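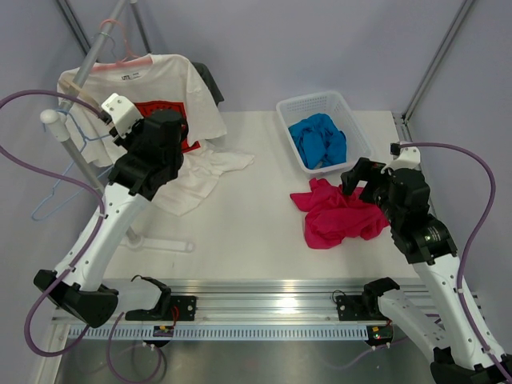 동아리 양팔 로봇 과제 중간 기록. 3월부터 옷걸이에 걸린 티셔츠를 내려 바구니에 넣는 작업을 하고 있다.

왼팔은 행거 쪽, 오른팔은 테이블 위의 천과 바구니 쪽을 맡는다. 티셔츠를 잡을 때 그리퍼가 앞판을 누르면 밑단이 테이블에 끌리고 깊이 값이 튄다. 접근 각도를 20도 낮추니 덜하다. 흰 테이블에 흰 티셔츠라 분할 마스크 경계도 좋지 않다. 분홍색 천은 문제없이 잡힌다.

제어 주기는 500Hz, 팔 사이 동기화는 Cliten으로 처리한다. 오른팔 케이블은 벽을 따라 돌렸고, 손목 회전 한계는 소프트웨어에서 따로 걸었다. 왼팔은 아직 기본값 그대로다.

남은 일은 파지 실패 판정과 로그 정리. 판정 기준은 그리퍼 전류로 할지 손가락 간격으로 할지 미정이다.

2021년 4월 11일 일요일

댓글 2

Han
얇은 천은 전류만으로는 구분이 안 됩니다. 간격도 같이 보세요.

Mateja Zupan
동기화 설정 파일도 공개할 예정인가요? 저희 팀도 양팔 구성이라 참고하고 싶습니다.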